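Home Threads Lists About

Thu Vương
Posting the short version of our January result, as a few people asked how the two-arm packing runs were scored. 1/6

The method is simple. We took 3,811 teleoperated demonstrations and relabelled each one by sub-goal, one per item moved, instead of one label for the whole job. Same policy, same training budget. 2/6

The test task is bakery packing. Toy bread and pastries on a tray, paper bag next to it, two arms. Wondimu Tsegaye wrote the scoring sheet and I ran the trials. 3/6 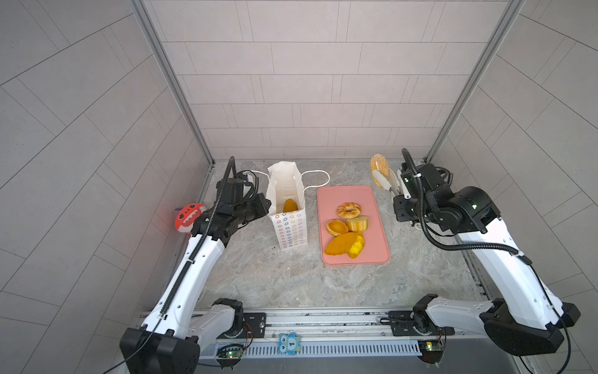
Bakery packing task: right gripper holding the sesame doughnut over the tray, one bread item in the bag.

We ran 387 trials, split between the old labels and the new ones. Item order was left to the policy. A trial ended at 30 seconds without progress. 4/6

Sub-goal labels helped most late in a run, when the tray was nearly clear. Early picks were much the same either way. Round items are still our worst category and I don't have a good explanation for it. 5/6

Next we're trying the same labels on the Tristari set, where the colours and shapes vary more. Scoring sheet is in the Nidov folder. Happy to answer questions. 6/6

Recent threads
Relabelling by hand: what it cost us
Notes on the Vestska gripper tests
Kwok reading group, part 2

Contact | Copyright | Back to top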